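How to sort a bin of bars without losing the afternoon

Sorting bars into a bin sounds like the sort of job you give to whoever arrived last. I thought so too, until I did it at Stolau for a summer and found I had opinions about it. What follows is the method we settled on. It won't change your life, but it may save your knuckles.

What you need

A large, rigid bin with sloping sides. Your bars, in two colours if you have any say in the matter. A couple of boards to stand the bin on. A rag. Gloves, which you will take off after ten minutes and then regret.

Step one: get the bin off the floor

Lay the boards down first and set the bin on top. A bin on a bare floor creeps away from you each time you lean on it, and you end the day a good stride from where you began. Push down on each corner in turn. If it rocks, shift a board and try again. Folded cardboard under one side is a popular remedy and lasts until teatime.

Step two: wipe it out

Grit collects in the bottom and then collects on your bars. Scratches and worn patches are only the bin's way of ageing and can be left alone. I once watched Tsz-kin Su spend most of a morning polishing an old Dutside bin. It looked lovely, and by lunch it looked like a bin again.

Step three: load fewer than you think

The temptation is to tip the lot in and call it stock. Resist. Six is a sensible load for a big bin, split evenly between the colours, as it leaves space to get hold of one bar without disturbing its neighbours.

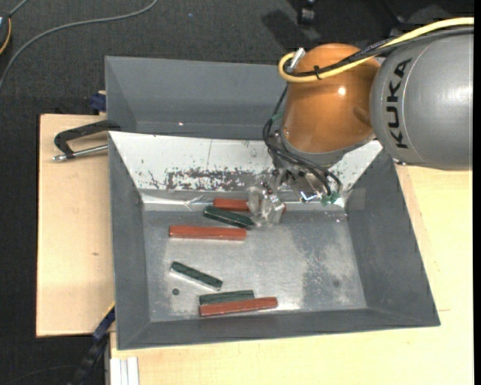
Three red, three dark green, and room left to pick.

Step four: choose your order

Take the bar lying on top, whatever colour it is. People who insist on clearing all the reds first spend a lot of time digging under greens and muttering. Have two trays ready, one for each colour, and let the bars decide which fills up first.

Bars resting against a sloping wall need a nudge towards the middle before you lift. Go in from above, grip near the centre of the bar, and bring it up level. Lift by one end and the other end will find something to hit, usually the tray you have just tidied.

Step five: check the trays

Look them over before you refill the bin. A stray green among the reds is easy to spot now and oddly invisible once the tray has gone to Rarncombe. They do send them back, with a note.

Then load the next six and carry on from step three.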